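5 min read

July 5, 2022

I promised myself I would write something every evening this week, and so far I have managed it, though tonight's page is going to be mostly about rules, I'm afraid, as rules are all I have thought about since breakfast. Homa Khosravi wants the handling guide for Platier finished this month, and she has given the first draft to me and Fulvio Bianchini, who are possibly the two people in the building least able to write a short sentence between us.

We began the morning with eighteen rules. Some of them were lovely and some of them were plainly left over from the old guide and meant nothing any more. There was one that told the operator to "confirm the zone", and when Fulvio asked me which zone, I had to admit that I had been ticking that box since Hoshino without ever wondering. We struck it out. In its place we have written that the person at the controls says aloud what they are going to pick up and where it will be put down, and waits for an answer before moving. It sounds a bit like calling out the steps at a village dance, but I grew quite fond of it by lunch.

Then a long and very friendly argument about who may stop a run. I have always held that anybody in the room may, including a visitor, including someone who only came in to ask about the parking. Đức Đỗ was of the opinion that it should be the operator and one named second person, so that it is clear whose job it is. We went round it three times (with biscuits, which helped) and settled on both: a named second person for every run, written on the sheet, and the word "stop" obeyed no matter who says it. Elsie Katene typed it up on the spot before we could change our minds.

Tomoyo Fukuda rang after lunch from Cukusar to say that their people log every stop with a reason, even the silly ones, and that they are up to 1,349 entries. I did like that. I have put it in as rule seven, with a line underneath saying that no one is to be teased for an entry. Homa may take that line out, but I hope she leaves it.

The part I am least happy with is the bit on soft things. We have a perfectly good page about blocks and boxes, and hardly anything on packets and paper that crumple when you hold them too firmly. I wrote a paragraph, crossed it out, wrote it again more kindly and crossed that out as well. Tomorrow I shall ask Elsie, who has more patience with it than I have.

Down to 13 rules by the time I put my coat on. Must remember to send Tomoyo the draft, and to buy milk. 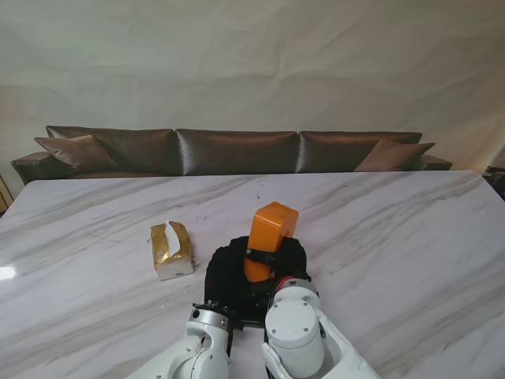 The orange block and the gold tissue pack, on the marble table.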